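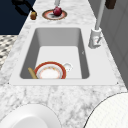
A simulated kitchen sink from the Sikley task set, with a plate and a small cup in the basin. Image: Ekanayake.

Ekanayake publishes first count of usable examples from simulated kitchen work, and cautions buyers against reading too much into it

SKEVPORT, June – Ekanayake, which gathers training examples for household robot software, today released the first results from Sikley, its collection of dish-handling tasks performed in a simulated kitchen. The company recorded 1164 attempts. After review, it is keeping 231 of them.

The company is publishing both numbers because customers have asked for the larger one and should be paying attention to the smaller one.

"We have read a lot of announcements in this field, and we have written a few that we would take back," said Tahsin Rathnayake, who leads data collection at Ekanayake. "They give you one very big number and a picture of a tidy kitchen. I would like to know how many of those examples a person sat down and watched to the end. When I ask, the answer tends to be a long one."

Sikley is a set of eight tasks built around a single kitchen counter with a sink set into it. Operators steer a simulated robot arm by hand through each task while the software records the arm's movements, the positions of the objects and the view from a fixed point over the counter. The recordings are then used to train a learning system, which tries to copy what the operators did when it meets a similar layout.

The tasks are ordinary ones. Lift a plate out of the basin. Take a cup from beside a plate without dragging the plate along. Move a piece of fruit off a plate and set it down on the counter. Pick up a utensil by the handle when the handle is resting against something else. Two of the eight ask the operator to reach past the faucet, and those two produced the fewest usable recordings.

Ekanayake had planned to announce Sikley earlier in the year with the full count of attempts. That plan was dropped after an internal review in which every recording was watched by two people working apart from each other. An attempt was kept only when both reviewers agreed that the task had been finished, that it had been finished in a way a person would accept in a real kitchen, and that no object had passed through another object along the way.

The last condition removed more recordings than the company expected. Simulated objects do not always behave as solid things. A plate can be lifted with a small part of its rim sunk into the wall of a sink, and the software will report that the plate was lifted. A cup can be gripped by fingers that are slightly inside it. A learning system trained on such recordings learns that this is a fine way to hold a cup, and it will try the same thing on a real one.

"The automatic check said the success rate was excellent," Rathnayake said. "The automatic check asks whether the plate ended up where it was supposed to be. It doesn't care how the plate got there. We were paying operators by the completed attempt at that point, so you can guess how the plates were getting there."

Ekanayake has since changed how operators are paid. They now receive an hourly rate that does not depend on the number of attempts or on the result of the check. The pace of collection has dropped and the company does not plan to push it back up.

The review also turned up a problem with variety. Sikley was meant to show the same task under many different arrangements of dishes. In practice, the program that placed the objects favored a small number of layouts, and the operators, who got better with practice, handled each of those layouts in nearly the same way. Many of the rejected recordings were not bad in themselves. They were near copies of recordings already kept, and the company decided that counting them would give a false picture of what the set contains.

The placement program has been rewritten. Dishes may now lean, overlap and sit partly hidden behind one another more often than before, and the starting position of the arm changes with each attempt. Ekanayake has not yet measured whether this helps a system trained on the recordings, and makes no claim that it does.

What the recordings have been shown to do

Very little so far, and the company would like that to be clear.

A small learning system trained on the 231 kept recordings was tested in the same simulated kitchen with dish layouts it had not seen. It did better on the plate-lifting task than a copy of the system trained on the unreviewed set. On the other tasks the difference was too small for the company to put its name to. On the utensil task the system trained on the smaller set did slightly worse, probably because so few utensil recordings survived review.

No test has been run on a physical robot. The marble in the simulated counter has no real slickness to it, the water is absent, and a plate that is dropped does not chip. Lighting in the simulation is even and forgiving. Ekanayake does not know how much of what is learned from Sikley will carry over to a kitchen with a window, a wet sponge and a person standing in the way, and it advises customers to be wary of any supplier who says that it does know.

"Somebody will ask me when this turns into a robot that does the dishes," Rathnayake said. "I don't have a date. I have a few hundred decent recordings of dishes being moved in and out of a pretend sink. If you're deciding whether to buy a robot on the strength of that, please wait."

Outside review

Ekanayake has asked Renach, a testing firm, to repeat the review on a sample of 23 recordings taken from the kept set and chosen by Renach without the company's involvement. Renach will apply the written rules used by Ekanayake's own reviewers and will report each case in which it disagrees. Ekanayake will publish that report in full, including any finding that the kept set should be smaller still.

The company chose a small sample for the first round to find out whether the rules make sense to people who did not write them. One rule in particular, the one about whether a task was finished "in a way a person would accept," has already caused arguments inside the company. Reviewers split over attempts in which a plate was put down safely but hanging a little way over the edge of the counter. The current rule rejects these. Some staff think that is too strict and that a learning system needs to see a few careless placements in order to recover from them. The question has been left open and the rejected recordings have been stored so that the decision can be reversed.

Availability

The kept recordings, the rejected recordings and the written review rules will be offered to research groups on request. The rejected set is labeled with the reason for each rejection. Ekanayake believes the rejected set may prove to be the more useful of the two for anyone studying how such collections go wrong, though this too is untested.

Commercial customers who received an early version of Sikley before the review was finished will be sent the reviewed set at no charge. They are asked to stop using the early version for training. Customers who have already trained a system on it should contact the company, which will go through the likely effects with them. Refunds will be given to those who want them.

Ekanayake will continue to collect recordings for the same eight tasks for the rest of the year and has no plans to add new ones until the utensil and faucet tasks are in better shape. Future announcements will give the number of recordings kept alongside the number attempted.

About Ekanayake

Ekanayake is based in Skevport and collects movement recordings for companies and research groups building household robots. It does not build or sell robots.

Press contact

Questions about Sikley can be sent to the Ekanayake press desk in Skevport. Requests for the rejected set should say what it will be used for. Tahsin Rathnayake is available for interviews in the afternoons and will not be commenting on the products of other companies.

ENDS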